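Good Practice for Hand-Held Gripper Demonstrations: Inspection, Station Layout and Record Keeping
Bernadette Royer, Loïc Tessier and Tatiana Hájek
September | 15 min read

4. Operating Rules

4.1 Condition of contact surfaces

The Brovness protocol treats the finger pad as a consumable part. In earlier versions of the protocol, pads were replaced on a fixed schedule of 3,000 grasps, and operators were not asked to look at them in between. This proved too coarse. Thin, stiff edges such as the rim of a plastic bin load a narrow strip of the pad, and material can tear well before the scheduled change. Figure 3(a) shows a rim grasp with torn pad material on both fingers.
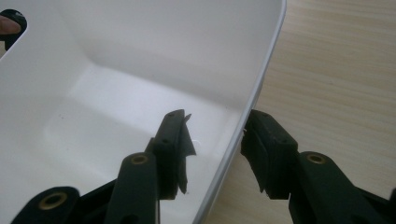 The revised rule requires a visual check at the start of each block and after any task in which a container is held by its edge. Three conditions are recorded: intact, worn, and torn. A worn pad may remain in service until the end of the block. A torn pad is to be changed before the next demonstration, and both pads on the tool are changed together so that the two fingers keep the same thickness and grip. Demonstrations already recorded with a torn pad are kept, but they carry a condition flag and are left out of any set used to compare operators.

Screws and linkage joints are checked at the same time. Play in a joint is reported to the station lead, who decides whether the tool is withdrawn. Operators do not tighten joints themselves.

4.2 Station layout and two-handed work

Each station is set up from a written layout sheet. The sheet gives the position of the container, the area in which objects may be placed, and the path of each tool cable. Cables are to leave the table on the operator's side and must have enough slack for the full reach of both arms. Floor equipment is to be bordered with hazard tape. Objects not used in the task are removed from the tabletop before recording begins. A two-handed task with a single container is shown in Figure 3(b).

Figure 3. Hand-held grippers in use. (a) Grasp on the rim of a white plastic bin. (b) Operator with a gripper in each hand at the bin station.

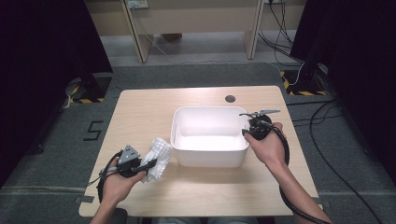 Hervé Gilbert, commenting on the draft rules, objected that a fixed layout sheet could lead operators to repeat one comfortable motion, and asked that the starting position of the object be varied within every block. The authors accept this point. The sheet now defines an area for the object, and the position within it is drawn anew for every demonstration. Container position remains fixed within a block and may change only between blocks.

4.3 Records

A block consists of 16 demonstrations. The operator enters the pad condition, tool number and layout sheet number before the first of these. Entries are not to be completed from memory at the end of a shift. Where an entry is missing, the block is marked incomplete and is reviewed on the following Monday by a person who did not record it.

Of the first 700 blocks collected under the Preka program, 15 were marked incomplete under this rule. They have been kept in the archive with their flags unchanged.

Contact: Solène Collet, Preka Program Office | © Preka. All rights reserved. | Back to top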